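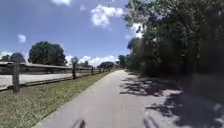

**Newsletter pre-send inspection, October issue**
Client: Skinico
Sending tool: Mivon
Checked by: Pui-shan Wei
Second check: Gonzalo Olmedo
Status: HOLD (see items 2.3, 3.4 and 5.1)

Marks used: [x] passed, [ ] not passed or not tested, [~] passed with a complaint.

## 1. The list

- [x] **1.1 Segment matches the request.** Kohei asked for "active readers, US and Canada." The segment is built that way. My problem is with the word active. In Mivon it means "opened something in the last 6 months," and plenty of mail programs load the images on their own, which gets logged as an open. I'd like us to stop using the word in client reports.
- [x] **1.2 Unsubscribes from the last issue are gone from the segment.** Looked up a handful by hand. All out.
- [~] **1.3 Imported contacts have a recorded source.** The trade show batch says "event" and nothing else. Which event? Kimie Sasaki says she has the sign-up sheets and will send scans. Until she does, I've pulled the batch out of this send. Don't put it back to make the total look better.
- [x] **1.4 Suppression list is attached.** Yes, and it's the current one.
- [ ] **1.5 Seed addresses receive the test.** Two of ours bounced. They belong to people who left. Please replace them, I asked for this last issue too.

Comment from Gonzalo: On 1.3, agree with leaving them out. Skinico will ask why the list shrank. Tell them the truth, it's a short email.

## 2. Sender and subject

- [x] **2.1 From name is the one readers know.** "Skinico." There was a draft with a first name in front of it, which somebody had read gets more opens. Maybe it does, once.
- [x] **2.2 Reply address goes to a real inbox.** Sent a message, got an answer from Kimie the same afternoon.
- [ ] **2.3 Subject line is supported by the body.** Fails. The subject says "Our biggest restock ever." The body mentions a restock of two creams and says nothing on size. I asked where "biggest" came from and was told it tested well. Tested against what? There was one other version and it had a typo in it. Needs a new subject line or a client email confirming the claim.
- [x] **2.4 Preview text is filled in.** It is, and it doesn't repeat the subject.
- [x] **2.5 Authentication records pass.** All three green in the header of the test message. I read the header itself. The badge on the Mivon dashboard stayed green all through the week in spring when the records were broken, so I don't count it.

## 3. Content

- [x] **3.1 Names and prices match the store.** Compared line by line on Thursday. If the send slips past the weekend, this needs doing again.
- [x] **3.2 Offer terms are written out.** Start, end, time zone, what's excluded.
- [~] **3.3 Reading length.** The lead article runs to some 500 words. Flomholm's style note says 200 at most. I don't believe the style note is based on anything, and the article is the only part of this issue I'd read myself, so I'm letting it through. If someone wants it shorter, cut the second paragraph, where we say skin is important.
- [ ] **3.4 Customer quotes have permission on file.** There are three. Permission found for two. The third ("I threw out everything else in my cabinet") was copied from a review on the store page. A public review is still somebody's words and the client's own terms don't cover moving it into an ad. Get permission or take it out.
- [x] **3.5 No health claims.** "Soothing" stays. "Heals" is gone from the draft.
- [x] **3.6 Alt text on every picture that carries meaning.** Done. Someone had pasted the same keyword phrase into all of them. I rewrote them. Email isn't indexed, so I can't work out who that was meant to impress.

Comment from Katsuhiko Imai: The keyword phrase was me, copied over from the blog template. I'll fix the template as well.

Reply from Pui-shan: Thanks. It isn't doing much good on the blog either.

## 4. Links and tracking

- [x] **4.1 Every link opens.** Clicked all of them on a phone and on a laptop. The automatic checker passed one that led to a polite "page not found," so please keep doing this by hand.
- [x] **4.2 Links go where the text says.** "Read the full guide" went to the shop. It goes to the guide now.
- [~] **4.3 Campaign tags are consistent.** They're consistent inside this issue. They don't match the last one, where the source was spelled with a capital letter. The reporting tool, Raju, treats those as two separate sources, and that probably explains a good part of the "newsletter growth" in the last summary. I'd like that slide corrected before it gets quoted again.
- [x] **4.4 Unsubscribe works in one step.** Tested with my own address. No login, no survey first.
- [x] **4.5 Mailing address in the footer.** Present and current.

## 5. Sending

- [ ] **5.1 Sending speed set.** Currently "send all at once." It should be staged, first batch of 100, then a pause while someone looks at bounces and complaints. Kohei's worry is that staging ruins the "best time to send" setting. I've asked Mivon support twice how that setting picks its time and got a link to a blog post both times. Stage it.
- [x] **5.2 Someone is on hand after the send.** Gonzalo, until 6 p.m.
- [x] **5.3 Pause button located by the person on hand.** He showed me. It's moved to the Activity tab.
- [x] **5.4 No other send to the same list that day.** Calendar is clear, and Kimie has checked with the store team about their automatic cart reminders.

## 6. What we'll report afterward

- [x] **6.1 Measures agreed before sending.** Clicks to the guide, orders using the code, replies, complaints, unsubscribes. Opens can go in a footnote.
- [~] **6.2 Comparison is fair.** Kohei wants to compare this issue with the summer one. The summer issue had a discount twice the size. The comparison can go in if the discount is stated in the same sentence, where the client will see it.
- [ ] **6.3 Holdout group set aside.** No holdout again. Without one we can't tell which orders would have come in anyway, and I'd guess many of them would. The code is also printed on the store's front page, so it proves very little on its own.

Comment from Kohei Koyama: I can ask for a small holdout next time. They won't love leaving people out of an offer.

Reply from Pui-shan: Then put it in writing that they declined.

## To clear the hold

| Item | What's needed | Who |
|---|---|---|
| 2.3 | New subject line, or claim confirmed by client | Kohei |
| 3.4 | Permission for third quote, or remove it | Kimie |
| 5.1 | Staged sending switched on, screenshot attached | Gonzalo |

1.5 doesn't block the send but I want it closed this time. Katsuhiko, could you take it? If the subject line changes, send me a fresh test and I'll redo section 2. "Same as before, just the subject" is what I was told the time the preview text vanished.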